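Part 2: Setting up your Zirkell kitchen scale

Okay, you've got it out of the box and the batteries are in. Now we get it reading right, and then you can go bake something! I've set up more of these than I can remember and it goes pretty quick once you know where the buttons are.

1. Put the scale on a hard, level surface. I know the cutting board is right there, but those rock a little, and then your numbers wander all over the place.

2. Press and hold the power button for 2 seconds. You'll get a row of dashes, then a zero. Wait for the zero!

3. Tap UNIT until you see a small g in the corner. (Ounces work fine too, but every recipe in the Wandholm booklet is in grams, so I just leave mine there.)

4. Hold UNIT and TARE together until CAL starts blinking. Set the calibration weight in the middle of the platform and keep your hands off the counter until the blinking stops.

5. Take the weight off. If you don't see zero again, go back to step 4. Mine needed two tries this February, after I changed the batteries.

Now for the part you'll use every single day, which is taring. Grab whatever you like to weigh into, a bowl or a plate, set it on the platform, and tap TARE once. The display drops to zero and you can start adding flour, or berries, or whatever you've got going.
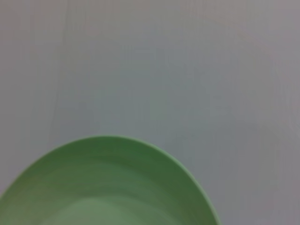 A plate is fine for taring, too.

Note: The scale tops out at 2,000 grams and your dish counts toward that, even after you tare. My big stoneware bowl is 900 grams all by itself, so I save it for mixing.

Caution: Don't store anything on top of the scale. Awuor Mushi, who tested this guide for me, kept her cookbooks on hers and had to recalibrate every week.

Caution: Wipe it with a damp cloth only. No dishwasher, please!

If you see Err on the display, take everything off, turn the scale off, and start over from step 2. Battery warnings are in Part 3.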